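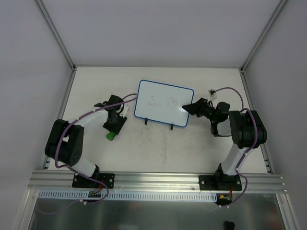
Extras and small speaking parts wanted for a family serial

Hello! I'm casting the next block of Plullent, a long-running-family-feud sort of drama that we make in Jestville, and I need people. The story has jumped forward (the children from the first run are all grown up and squabbling over the ferry business), so a lot of new faces are about to turn up at weddings, hearings and one very bad birthday dinner.

I'm after 36 background players aged 18 and over, plus a handful who can manage a line or two without freezing. You don't need an agent or a showreel. If you've done am-dram, lovely, tell me — if you haven't, tell me what you do instead.
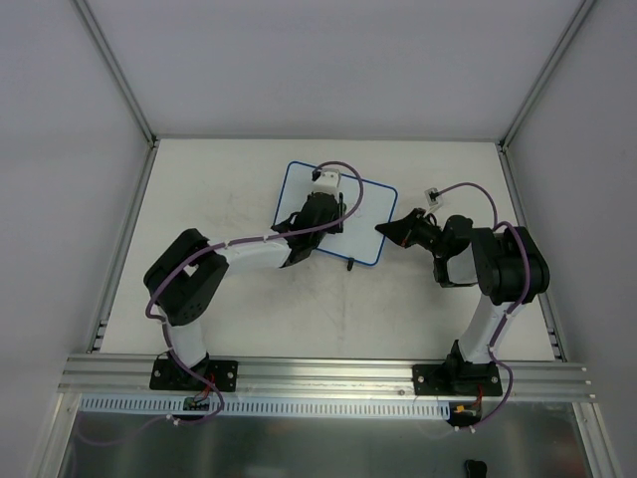 Background days are long. Call is early, lunch is decent, and you may spend an entire afternoon pretending to chat over cold soup. I did it myself for years before I moved into casting, and I still think it's a smashing way to see how telly gets made.

What I need from you: two recent photos (a plain one of your face and a full-length one, no filters please), your height, your clothes sizes and any June dates you can't do. For the speaking parts, send a clip of yourself under a minute long, talking about anything you like. Turkish speakers, please say so, as the Ağca family scenes are partly in Turkish and I'm still short of aunties and uncles. 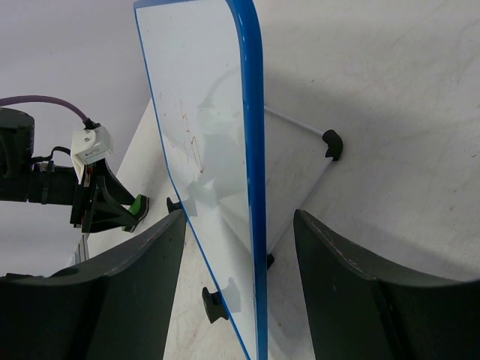 Page last updated: 23/08/2020

Pay is 101 a day for background and 269 for a speaking part, with travel on top if you're coming from outside Jestville. It goes through Zivico, who do our payroll, so have your bank details handy once you're booked.

Write to me using the form on the casting page and put "Plullent extras" in the subject box. I read everything, but I can only reply to people I'd like to meet.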